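Fridge drawers: a few habits worth stealing

I love a fridge drawer. Ours in Grendum was a graveyard of limp celery until April, when I gave it a proper sort-out, and I've been boring friends with my tips ever since!

Start by emptying it and washing it in warm water with a spoonful of bicarbonate of soda. Dry it well, then lay a folded tea towel in the bottom – it catches drips and stops things rolling about. Salad keeps far longer wrapped in kitchen paper, and mushrooms love a paper bag.

Drinks do nicely in a deep drawer too. Lay the bottles down, tighten the lids first, and leave any air vents clear so the cold can get round.

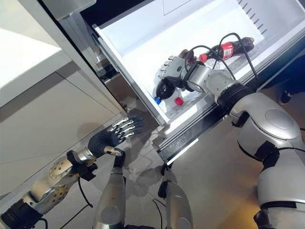
Cola and two other bottles in the drawer, with the vents left clear

Set the fridge to 5 degrees or just under and check it with a cheap thermometer. Odette Rey, my neighbour, found hers sitting at 7, and her milk was going off early (she's thrilled with it now).

Then there's the woolly drawer. Fridge-cold fingers are miserable, so I keep old knitted sleeves for cleaning days. Wash them cool, inside out, and dry them flat. A bobbly cuff comes up beautifully with a dry washing-up sponge, so do try it!
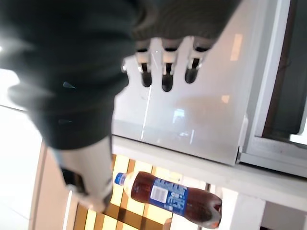 Dark ribbed knit, close up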